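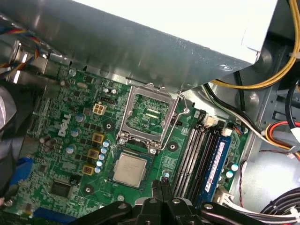

The Dell with its lid off, processor out of the socket and resting on the board.

Keep the old desktop going, or give in and buy new?

Print this thread | E-mail this thread | 26 shares

Posted by marrow_and_mint

Hello all, kettle's on and I've been putting this off since April, so please bear with me. My mother-in-law Lilibeth (Lilibeth Quiambao, some of you will remember her plum chutney from the Drerstead swap) keeps everything on an old desktop in the back bedroom. Letters home, recipes, hymn sheets, the lot. It has become dreadfully slow, and last month it started switching itself off halfway through a letter, which upset her more than she let on.

The shop in Allance quoted us £661 for a new one set up and delivered. The repair man on Tkachenko Road will look at the old one for £51, parts on top. My husband says new. I'm not so sure! She knows where everything is on that machine, right down to the folder called "misc misc", and I can picture the phone calls if we move it all.

Has anybody here kept an elderly computer going for an elderly relative, and were you glad you did?

Posted by Sulluser

Welcome to the club, marrow. We went through the very same with my dad and I'd say repair, every time, as long as the fault is a dull one. Switching itself off is very often dust, or the paste under the processor gone hard, and neither of those costs much to put right. I'm no expert, but I've had the side off a few over the years and they're friendlier inside than you'd think, just a lot of wires and a great deal of fluff. Pull the plug out first and have a cup of tea before you start.
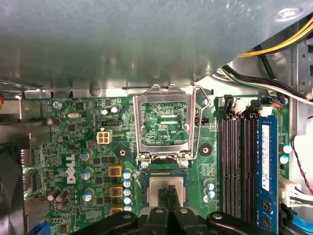
What I would say is copy everything off before anyone lays a finger on it. Dad had 1109 photographs on his and not one of them anywhere else, and I didn't sleep properly until they were safely on a little drive in my sewing box. Do that first and the rest is only money.

Posted by gatepost_gerald

I'll be the grumpy one, then. I love mending things, I've darned the same gardening jumper since my youngest was at school, but there comes a point. If the machine is too old for security updates and she does her banking on it, £51 buys you a few more months and a lot of worry. Put that money towards the new one. She'll learn where things are. My sister was eighty-one and she managed, with a good deal of swearing.

Posted by Sulluser

Gerald, we don't all have £661 tucked behind the clock! And not everybody banks online. Marrow, does she?

Posted by marrow_and_mint

She does not, she walks down to the counter and has a chat. It's really only letters and the odd video call with her cousins, and she does the video calls on her tablet now I come to think of it.

Posted by gatepost_gerald

Well, that's a bit different, I grant you. I'd still want it off the internet altogether if it's just for typing. And ask him to look at the power supply while he's in there. A tired one will turn a computer off without so much as a by-your-leave, and I would leave that job to him. They can hold a nasty charge even when unplugged, so please don't let anyone open one up at the kitchen table.

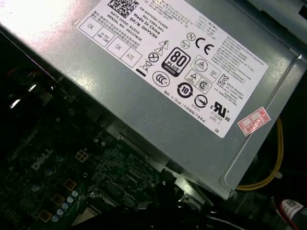 Posted by mekdes_g

Re: Keep the old desktop going, or give in and buy new?

Mekdes Gidey here, I mostly lurk on the jam threads. Could I put in a word for the middle way? We bought my aunt a second-hand desktop, moved her files across in one afternoon, and I sat beside her and made the new screen look as much like the old one as I could manage. Same picture of the dog, same folders in the same corners. She grumbled about the keyboard for a week and then I heard no more about it.

It does rather depend on the person, though. My uncle would have put it out on the lawn.

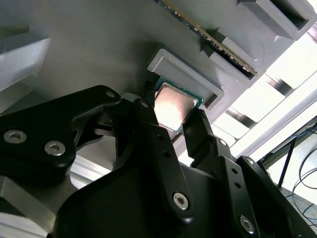

Processor held over the light grey board, its silver lid catching the light.

Posted by marrow_and_mint

You are all so kind, thank you. I asked Lilibeth herself over supper (I should have started there, I know) and she would like the old one mended, and could the man please not tidy her desktop. So it's Tkachenko Road for us, and my husband is copying "misc misc" as I type. Gerald, I've passed on your bit about the power supply and keeping it offline.

Posted by gatepost_gerald

Fair enough. I still say new, but give her my best, and tell her I'd swap a jar of piccalilli for that chutney.

Print this thread | E-mail this thread | 51 comments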